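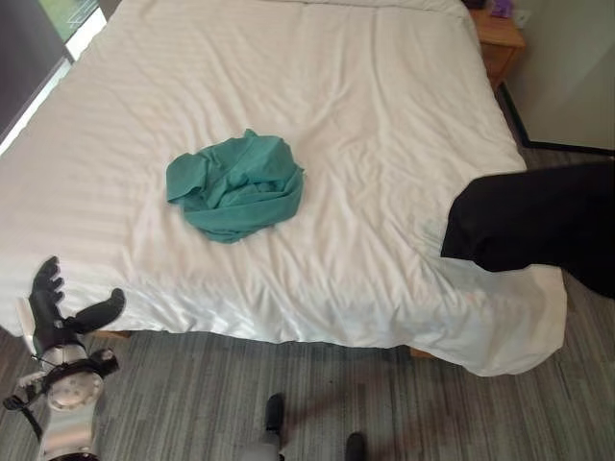 Teal cloth on a white duvet.

Akl Regional Dining Guide
Progress report to the Beltuvetti Fund, second period
Prepared by Zorica Begović, managing editor

This report covers the work done since the first payment and brings the account up to the end of October. It follows the order of the grant agreement. Spending is in the separate sheet sent to Radomir Babić at the Fund.

1. Where the guide stands

The grant pays for a printed and online guide to places to eat in Akl and the villages along the river, with every entry written after anonymous visits and every bill paid by us. The target in the agreement is 100 entries in the first edition. At the close of this period we have 69 finished entries. Finished means that the place has been visited twice by different people, both visit forms are in, the text has been edited, and the opening hours and prices have been checked by phone.

The remaining entries are at different stages. Most have had one visit and are waiting for the second. A smaller group, nearly all of them in the upper valley, has not been visited at all. Several kitchens up there close when the summer trade ends and do not open again until the ski lifts run. We should have seen this when we drew up the schedule and put those places first.

2. Visits and reviewers

We lost two reviewers in this period, one to a new job and one who was recognized at three restaurants in a row and asked to stop. Replacements have been trained. Training now includes a full practice visit with an editor at the next table, followed by a comparison of notes. It takes longer than the old briefing, but the forms coming back are better and need fewer follow-up questions.

The rule on repeat visits has been kept. Where the two visits disagreed strongly, a third was made. This happened most often with the larger hotel dining rooms, where the weekday kitchen and the weekend kitchen can be different people cooking from the same menu. In those cases the entry says so.

One complaint was received. The owner of Bidum, a grill house near the bus station, wrote to say that our draft text called his lamb dry and that he had not been given a chance to answer. Drafts are not sent to owners, so we asked how he had seen it. A page proof had been left at the print shop counter. Proofs now go by password-protected file only. The entry was reviewed again by someone who had not read the first text, and the comment on the lamb was kept. The praise for the bread and the pickles was kept too.

3. Ratings

The agreement asked us to settle on a rating system by this point. We have dropped the numbered ranking that was in the original proposal. Reviewers could agree on whether a place was good, but not on whether it was eleventh or fourteenth, and the arguments took up most of two editorial meetings. The published ranked lists we looked at for comparison did not explain their own order well enough for us to copy the method.

The guide will use three plain grades: worth a stop, worth a detour, and worth planning around. A place that earns none of these is left out. There will be no overall winner. Radomir Babić asked at the last review whether this would make the guide harder to promote. It may. Newspapers like a number one. We still think a reader choosing dinner in a town with four restaurants is better served by the grades.

Price is shown separately and does not affect the grade. Wuva, which serves soup and one main dish at lunch from a converted garage, has the same grade as a restaurant charging several times as much.

4. Print and online

The print run is set at 500 copies, as agreed. The printer has held the price quoted in the spring, on condition that final files arrive before the end of the year. The page design is done except for the maps. The first set of maps used road names that local people do not use, and they are being redrawn with landmarks added.

The website is running in a test version open to reviewers and Fund staff. Search by town and by grade works. Search by opening day does not work properly yet - it treats a place that opens only in the evening as closed. The developer has this on the list for next month. Entries can be read on a phone without zooming, which was a problem in the first version.

5. Changes we are asking for

We request approval for two changes.

First, to move the upper valley visits into the winter and publish those entries online after the printed edition. The printed guide would then carry fewer entries than the target, with a note pointing to the website for the rest.

Second, to move the unspent part of the launch budget to travel. Fuel and bus fares have cost more than planned, mostly because of third visits. The launch can be held at our own office with food from a few of the listed kitchens, paid for at menu price.

6. Next period

Second visits in Akl and the lower villages come first, then editing and phone checks. Maps are due from the designer before the text is locked. The next report will include the full list of entries with grades, which we ask the Fund to keep confidential until publication.

Questions on the text can go to me. Questions on spending should go to the office, mornings before 11.

Zorica Begović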